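# Chapter 4: Picking Things Up in Simulation

*Student Robotics Workbook, Unit 2. Read before the first lab.*

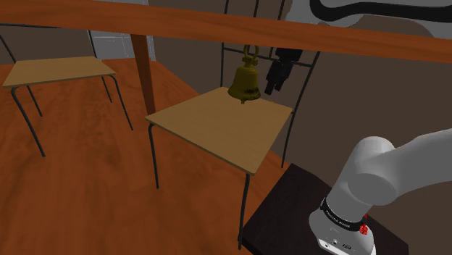 So you've got the arm moving. Good. In Chapter 3 you drove joints one at a time, and you probably got sick of it. Now we ask for something harder: go to an object, close on it, lift it, don't drop it. Our object for the whole chapter is the bell. Later chapters use a mug and a sponge, but bell first.

Why a bell? Awkward shape. Wide at the bottom, narrow up top, a handle that looks easy and isn't. Grab the body and the fingers slide up the slope. Grab the loop and the whole thing can swing. Both ways can be made to work, and by section 4.5 you will have tried both.

### Before you start

You need:

- Flodlow installed, with the starter room loaded
- your arm file from Chapter 3 (the *fixed* one, not the one you handed in)
- a notebook. Paper. Yes really
- a partner

Check the joint limits before anything else. Last year half the class skipped this and lost a whole lab period. If your arm folds into its own base when you press Run, go back to 3.6.

### What this chapter covers

4.1 Where is the object, and who says so? Frames and coordinates, quick review.

4.2 Approach. Coming in from the side vs. from the top. Stopping short on purpose.

4.3 Closing the fingers. Force, friction, and why more force isn't always the fix.

4.4 Lifting slow.

4.5 Writing up a failed run. Counts for a grade, so don't skim it.

### A story from the club

The bell task started as a warmup for the Pitness, the spring meet between the school clubs. Gizella Dudás and Bence Juhász were the team that year, working in the back of the computer lab in November with the heat off. They had 40 tries logged before they got one clean lift. Here is Gizella's notebook, with her spelling:

> Try 11. Fingers closed on nothing. Too far right.
> Try 12. Same. Bence says my offset is backwards. It is not backwards.
> Try 13. Offset was backwards.
> Try 19. Touched it!! Fell over tho.
> Try 26. Got the handle, lifted, arm stopped halfway up. Joint limit. ugh

Look at what she wrote down. What happened, and a guess at the cause when she had one. Short. Try 12 is wrong and she left it in, and that helped: when the same mistake showed up at the meet, they knew it on sight.

By the end of the season the log had 396 entries. Dezső Sipos, who coached them, still hands out copies.

### Words to know

**Gripper.** The part at the end of the arm that holds things. Ours has 2 fingers. They open and close together, you can't move just one.

**Pre-grasp pose.** Where the gripper waits before it closes in. Near the object, not touching. Most of your bugs live here.

**Approach vector.** The direction the gripper travels from the pre-grasp pose to the object. Draw it as an arrow. Draw it *before* you code it.

**Clearance.** Empty space between the arm and everything else. Tables, chairs, walls, the arm itself. The simulator will let you plan a path straight thru a chair if you leave collision checking off, so turn it on.

**Slip.** The object moves in the fingers after you've closed them. Small slip is normal. Big slip, see 4.3.

### Warm-up

Do this on paper, with your partner, no computer. Ten minutes.

Stand a cup on your desk. One of you is the arm. Thumb and one finger only, eyes shut, elbow stays on the desk. The other one gives directions: left, right, forward, back, up, down, close. No other words allowed.

Write down every command in order. Then swap, move the cup and run the *same list* again without changing it. It'll miss. Mark the first command that should of been different and say why.

Hiếu Từ's group asked if "stop" is allowed. It is. Add it to the list.

Keep the sheet, you'll turn it into code in 4.2. Save your room file under a new name before you go on, and set collision checking to ON.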